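Hidedthorpe workshop > Notebook > Bench and kitchen fittings
Home | Entries | Drawings | Parts list | Older
05/01/2023 - Helge Lundgren

Rack layout, continued. The Moen drawing has the dish rack parallel to the front edge of the table and the toaster in the left corner. Kept both. Sixten Midtbø wanted the rack turned end-on to gain depth, but then the utensil basket faces away from whoever is loading and the drip tray has to come out sideways. Rejected.

Table width available is 700 mm. The rack takes most of the front. What remains goes to the toaster and the four-compartment serving tray, which has to lie flat with its handle toward the front. Handle to the rear was tried first and is awkward to pick up past the raised rim of the rack.

Plates: pink one used as the test piece. Held on edge with a slight lean. Lean depends on which gap is used, more toward the curved end. Not measured. The wires should be checked for straightness before anyone blames the plate.
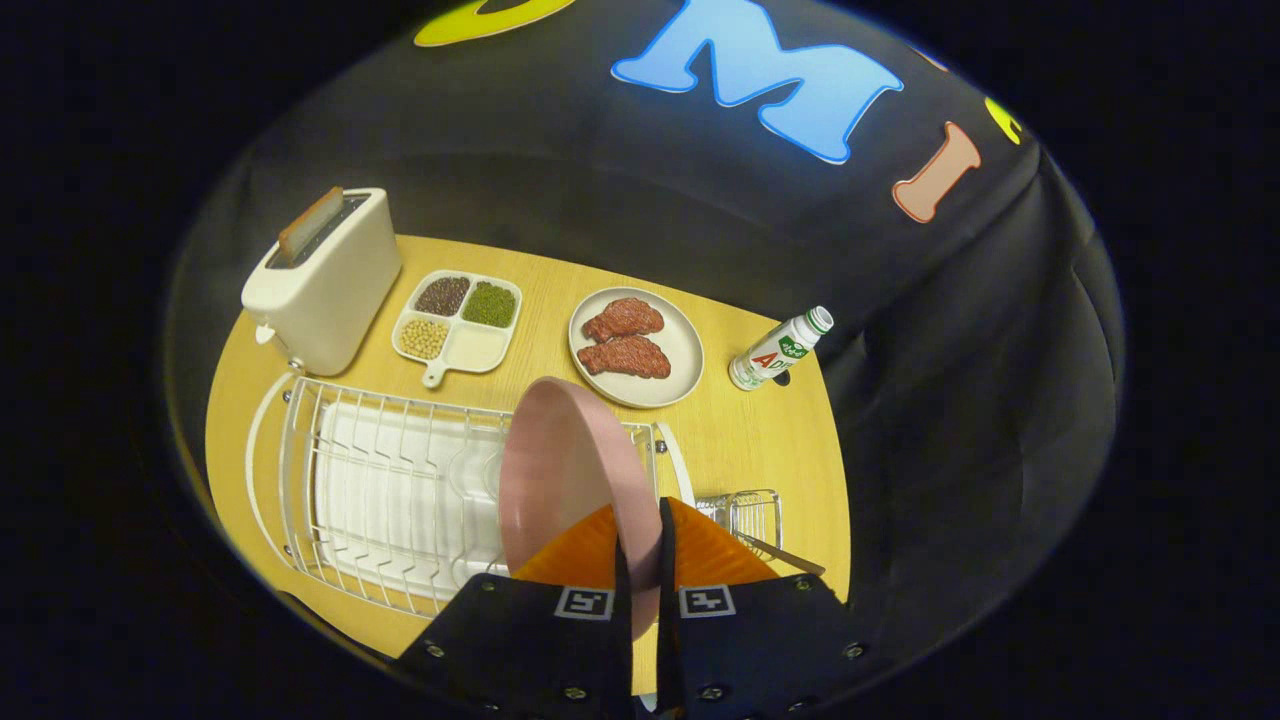
Drip tray: channels must run true under the dividers or the tray rides up on one side. Push it fully home, then load. Removing it with plates in the rack is possible but the last 37 mm catches on the wire. Could file the lip. Have not done so - the tray is on loan from Tokden stock and I would like to return it unmarked.

Utensil basket: stays on the right. Long handles stick out at an angle and catch sleeves. Either a deeper basket or shorter utensils. Hakivov lists a deeper one with the same hook spacing, 2 per pack, ordered through Sixten.

Toaster: slot clear of the rack by enough that crumbs land on the table and not in the tray. Lever is reachable from the left side. Toast at the present setting comes out golden with a darker crust and stands well proud of the slot, so no tongs needed. Leave the setting alone.

Open items:
- check divider wires against a straightedge
- basket, when it arrives
- ask Moen if the drawing can show the tray handle, since the present revision omits it
- tape marks on the table for the rack feet, before it gets moved again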